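Henari open day: two-arm peg board demo, anyone else go?

Forum: Shop Floor and Automation > Shows and Visits

Posted by rkaneko
17/10/2020

Went to the Henari open day with my coworker Dragica. They had the building open from 9 and we stayed until they started shutting things off. Writing down what I saw while I still remember it, mainly because a few people here asked whether the two-arm machine was worth the drive.

Short version: yes, if you care about hands. If you want to see throughput, skip it.

The demo was in the back hall. One robot, two white arms, metal hands with jointed fingers, working over a board on a black table. The job is small blue pegs and plates. There are also a couple of slot holders on the board and two cylinders, one thick and one thin. The presenter was Marietjie Ngcobo and she took questions the whole time, which I appreciated.

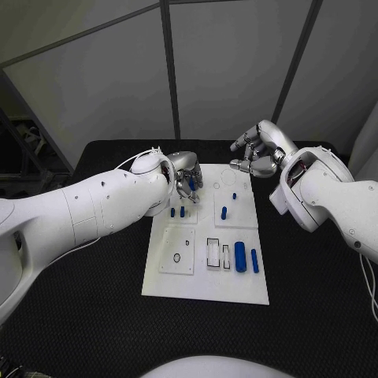

I asked her how often it drops a peg. She said they had logged 3445 attempts on the peg part of the job and 3361 of them went through without a person stepping in. She didn't have a figure for the cylinders and said so.

It is slow. Dragica timed one peg on her phone and got about 50 seconds from pickup to release. Both arms also stop for a moment before they come in close to each other. I'd like to know if that is a safety setting or just planning time. I forgot to ask.

Parking was bad. Use the Fandberg side.

Reply by wemness_lj

I was there in the morning group. Same demo, different presenter. Agree on the parking.

I wasn't as impressed as you. A board like that is laid out for the robot. Plates in known spots, holders in known spots. We have a cheap gripper on a fixed arm at Wemness that puts pins in a fixture all day and it doesn't need fingers.

Reply by rkaneko

Sure, but your fixture does one pin. This was picking up different sizes with the same hand. No tool change.

Reply by wemness_lj

Two or three sizes. A tool changer takes a few seconds. Fifty seconds a peg is not a product.

Ljubica Dumitrescu, maintenance, Wemness

Reply by old_servo

They never said it was a product. It was an open day.

What I'd want to know is how the pegs get presented. Is it picking them up off the board lying down, or does somebody hand them over upright? Big difference. Picking a small round part off a flat surface with fingers is hard.

Reply by rkaneko

From what I watched, the pegs it moved were already standing in a plate. I didn't see it do the cylinders at all. Dragica went back for the later run, I'll ask her.

Reply by dmujic

Dragica here, he made me sign up. On the later run it tried the thick cylinder. It got hold of it, stood it up on the second try, and put it in the wide holder. Then they ran out of time, so I can't tell you about the thin one.

The pause between the arms is planning time. I asked the man at the laptop. He said they could shorten it but the arms have touched before and they don't want that in front of visitors.

Reply by wemness_lj

OK, the cylinder I would have stayed for. Second try with no help?

Reply by dmujic

No one touched it that I saw. I was behind a tall guy for part of it.

Reply by azra_d

Does anybody know if they are doing this again? I teach the evening automation class at Raju and would bring a group if they allow it.

Reply by rkaneko

Marietjie mentioned January but said it wasn't settled. There was a sign-up sheet at the front desk for groups. I'd call them.

Reply by azra_d

Thanks, will call.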